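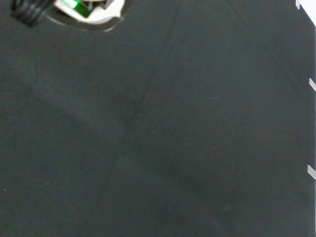
Leletley: When the Pour Would Not Stop
Project report, spring term
Segundo Ticona and Gladys Villca

1. What we set out to do

When we signed up for this project in April we thought we were going to write a report about pouring. The plan was a friendly one: teach a robot arm to pour a small amount of water through a funnel into a glass vessel, do it enough times to get decent numbers, and compare our results with the ones the group before us left in the Marulanda lab. We did get our pours in, and the numbers are further down, but most of what we learned came from a fault that showed up on a Monday and kept us busy for much of the rest of the term. So we have turned the report around and put the fault first, with our supervisor's blessing.

We named the project Leletley for no good reason, and the name stuck. Borkum is the program we wrote, which decides when to tilt and when to tilt back. Nokside is the controller that sits between Borkum and the motors. We did not write Nokside and we had never looked inside it, and that turned out to matter a good deal.

2. The setup

The work is done on a table covered with a black cloth, clipped along the edges so it can't slide when something brushes against it. We liked the black cloth because clear glass and clear plastic are hard enough to see as it is, and on the white tabletop Borkum lost the rim of the funnel over and over. The glass vessel sits in a cork ring stand and the funnel stands in the vessel. All the liquid in our trials was plain tap water. We had hoped to move on to salt solutions, but after what happened we were very glad to have stayed with water.
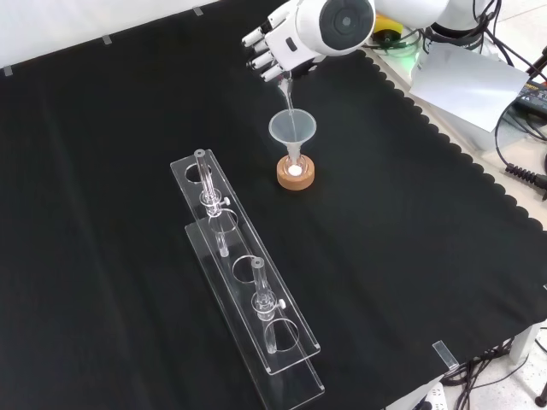

Figure 2. A pour in progress, with the funnel and vessel in the cork ring and the test tube rack beside them.

Borkum watches the level through the cameras. When the level reaches a line we set beforehand, it sends a "tilt back" command to Nokside, and the pour should end there. Besides that there is the red stop button, which cuts the motors whatever the software happens to be doing.

3. What went wrong

It was Gladys who was at the table that morning, and Segundo was at the keyboard. The first pours of the day were lovely – some of the best we had seen, in fact, and we were feeling rather pleased with ourselves. Then one of them simply kept going. The water came up to the line, went past the line, and climbed into the stem of the funnel. On the screen Borkum was cheerfully reporting that the tilt back command had been sent. Gladys waited a moment longer than she should have (her words, and she asked for them to be in here) and then hit the stop button.

Now, the stop button did its job, and the motors stopped. But stopping the motors means that the wrist holds the angle it is at, and the angle it was at was a pouring angle. So the water went on coming out until there was none left to come. It ran over the rim of the vessel, through the cork and across the cloth, and some of it got down over the edge to the floor, where we have a power strip and a good many cables. Segundo pulled the plug at the wall. Nothing shorted and we were both fine, but we sat down for a while afterward.

We wrote the whole thing up for the lab safety book the same afternoon and did no more pours that week.

4. Finding the cause

Our first guess was the cameras. Water on dark cloth throws reflections, and we were sure Borkum had seen the level late. We spent two days on this and it was the wrong guess. The saved pictures showed the level clearly, and Borkum's log had the command going out right at the line.

Next we looked at Nokside, and it took us a while to find the log there because it is turned off by default. Once we had it running we repeated the pours with dry rice, which is much easier to sweep up. In a healthy pour the command was carried out almost at once. In a bad one it was sitting in a queue, behind a long line of small position corrections that Borkum had been sending to keep the wrist steady. The longest wait we recorded was 623 milliseconds with rice, and we believe the one on Monday was longer, though we have no log to prove it.

In other words, we did it to ourselves. The week before, Segundo had made the corrections more frequent to get a smoother stream, and that is exactly why the pours that morning looked so good. Nokside takes commands in the order they arrive and has no idea that one of them is more urgent than the others.

5. What we changed

The tilt back command now goes through Nokside's priority channel, which had been in the manual all along, and it clears the queue when it arrives. Borkum also waits for an answer, and if none comes it stops sending corrections and sounds a beep.

The stop button was harder. We could not make it tilt the wrist upright, and our supervisor did not want us to try, since a stop that moves the arm is no stop at all. What we did was make the spill smaller: we never load more water than the vessel can hold. It is almost embarrassing how simple that is. The cables and the power strip still need to come up off the floor, and we have asked for a cable tray.

6. Results

After the changes we ran 303 pours. In 14 of them the level ended above the line, all by a small margin, and none of them overflowed. We used the stop button 2 times in that stretch, both times because one of us got nervous, and looking at the logs later we found that Borkum would have stopped in time. We would still press it again.

7. For the next group

Please turn on the Nokside log on your first day. Read the chapter on priority commands before you change the correction rate, and test any change to the timing with rice first. The rice is in the cupboard by the sink, in the jar with the blue lid, and the dustpan is next to it. Our notes and both versions of Borkum are on the lab drive, in the Leletley folder.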